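**Small boards on the tables from January**

Sat 8 December

Quick bit of news for everyone who uses the upstairs rooms at the Wemthorpe study centre, and for the evening language groups in particular (you know who you are, you're the ones who leave half a verb table on the wall for the sewing class to find!). From January the tables will each have a small upright whiteboard, and the big wall board in Room 4 is going. I've been wanting to write that sentence for two years.

If you've ever sat at the back of Room 4 you'll know what the trouble is. The wall board is older than the carpet. It has been written on with the wrong pens at least twice, once in something that I think was meant for labelling freezer bags, and whatever you put on it now you're reading through a sort of grey fog of old French. Under the strip light you can still make out a bus timetable from one of the travel sessions. We had a price for resurfacing it and a price for replacing it, and both made me sit down.

So when the question went out in the autumn newsletter, we asked what people wanted it for, and 142 forms came back, which for Wemthorpe is a landslide. Most of you didn't want a big board at all. You wanted something to scribble on with the person next to you: a sum, a spelling, a rough map of where the stitch goes, a list of who's bringing what. Quite a few people said they'd never once walked up to the wall board in front of a room and weren't about to start. I'm in that group myself. My handwriting goes downhill the minute anyone is watching.

Skolthorpe already has small boards in its library, so I went over on the bus to have a nose. They've got them on the round tables by the window and they get used constantly, mostly by children drawing horses, but also by a couple doing a crossword in a very organised way and somebody working out paint quantities. The boards had been in since spring and looked fine. What I hadn't expected was how much quieter it made the tables. People point at the board and mutter, and that's about it.

What we're getting, then. Twelve to start with, ordered through Etow on Station Road, who have been supplying our paper and folders for years and were very patient with my changing the order. Six go upstairs, four go in the downstairs hall and the last two live in the office for anybody who wants to borrow one for a stall or a meeting. A pen and a board rubber go with each. If they prove popular we'll look at more after Easter, and I'm keeping £40 back from the stationery money for pens alone, having seen how fast they dry up when the lids are left off. Please put the lids back on. Please!

The old wall board comes down in the second week of January. Room 4 will be shut for the whole of that week while the wall behind it is filled and painted, and the classes that normally meet there will be in the Ishida Room across the landing. It's a bit smaller but it has the good radiator. Nothing else on the timetable moves. If you're in the pottery group none of this affects you in the slightest, you may stop reading and go back to your glazes.

A few people have asked whether they can have the old board. Yes, if you can carry it down the stairs and you promise never to bring it back. It's a big thing and the stairs turn halfway, so come and measure first.

I should say that I was the last person to come round to the upright sort. I'd pictured flat ones, like the slates my gran talked about, that you'd hand out and stack up again at the end. But flat ones end up under elbows and mugs, and then under coats, and only the person holding one can read it. Stand a board up on the table and the others can read it too. It also means the table stays free for your books. The drawback is that a tall board in the middle of a small table does rather block your view of whoever's opposite, so on the little square tables I'd put it to one end and see how you get on. 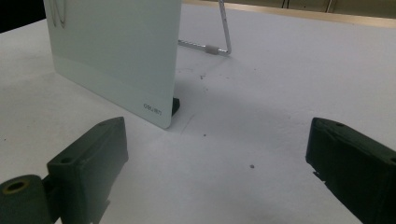
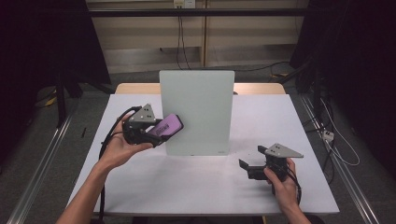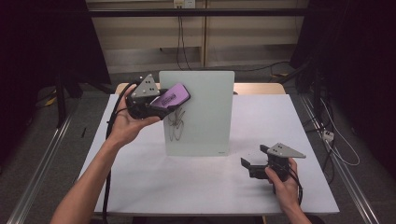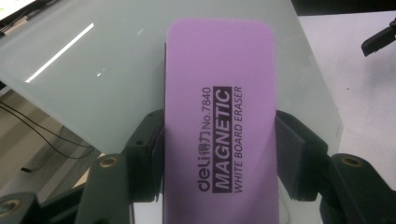

Rubbers are my real worry, if I'm truthful about it. Boards are too big to wander off but board rubbers go home in coat pockets, get kicked under cupboards, turn up in the biscuit tin. The ones downstairs at the moment are black, the floor under the cupboards is nearly black, and I've spent more of this term on my knees with a torch than I care to say. So I've asked for a colour you can spot from the door, and something like that purple one with MAGNETIC printed on it in white capitals would suit me very nicely. I still haven't decided whether to tie them on with string. Skolthorpe tried string and it got in the pens, got in the tea and got cut off with craft scissors inside a fortnight. For now they'll sit in a tray beside each board, and I'll have a look at the trays on my way round at locking-up time.

While I'm on the subject of wiping: whoever uses a board last, give it a proper clean before you go, right into the corners, even if what you've drawn is lovely. The wall board got into its sorry state one evening at a time, and I'd like these to be readable for a good few years yet. There'll be a soft cloth and a bottle of cleaner on the windowsill in both rooms for anything that won't shift. Use only the pens from the tray. I'll be going through the drawers over the holidays and taking away every permanent marker I find, so if you've got a favourite one stashed in there, rescue it now.

The centre shuts for Christmas as usual and the new term's timetable is already up in the porch. If your group would like a board on its table in the very first week, put a note through the office door with your day and your room on it, and I'll see that one's out for you. And if anyone fancies an hour of painting in Room 4 after the old board's down, there's tea in it for you, and I believe there's still some of the fruit cake.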